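Reading time: 3 min

Renting the Jallwood two-arm packing cell: your questions

Is this a paid review?
No. De Smet rents the cell out and Grorcombe, where I work, pays for it like anyone else. Nathalie Stevens at De Smet answered our emails quickly, and that is the nicest thing I'll say about the sales side.

What is it supposed to do?
The brochure says "any part, any box." We asked for one job: take used computer power supplies from a cart and put them into divided cardboard boxes, one per compartment.

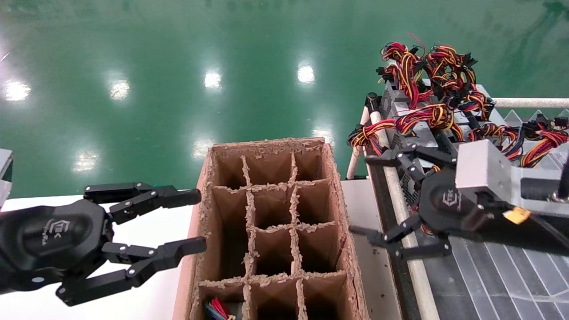
The trouble with "any part" is the cables. A power supply is an easy metal block with a very uneasy tail, and the brochure only shows the block. Ask for a demo with your own parts, cables and all, before you sign anything.

Does it cope with worn boxes?
Ask that one in writing. We reuse our boxes until the dividers fray, and the contract talks about "packaging in good condition" without saying what good means. Dirk Wuyts, who handles our purchasing, has asked for a definition twice.

What does it cost?
We pay 1080 a month, plus 264 for support. Setup was another 678, billed once. The three-month minimum is on the second page of the quote, in smaller type than the discount.

Can it run without anyone there?
I wouldn't plan on it. Mieke Lambrechts stays within reach on her shift, and her hours don't appear in De Smet's savings chart.

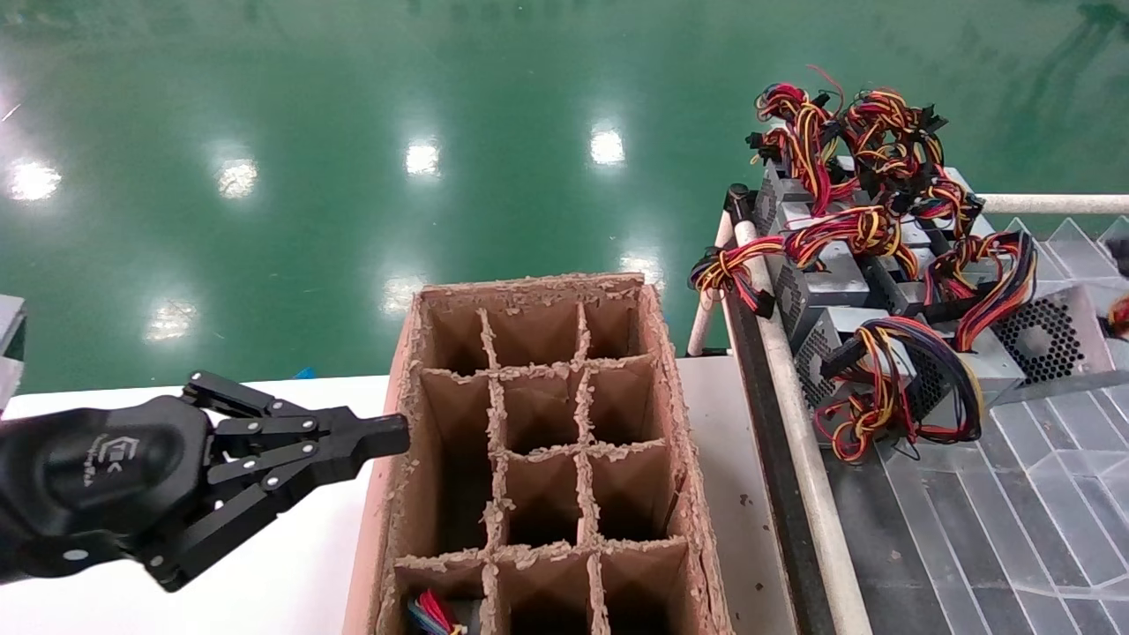 She also keeps the log, so if you want to compare the cell with hand packing, budget for that time too. De Smet's own comparison assumes a packer who never gets faster, and I don't know any.

Do the grippers need changing for other parts?
De Smet says no. Our contract lists "alternative fingers" as a paid extra. Both can't be the whole story.

Will you renew?
We decide in January. If the price stays put and the box clause gets fixed, maybe. I'm not there yet.

Contact: Benedicta Adjei, Grorcombe, Fokville | © Grorcombe | Back to top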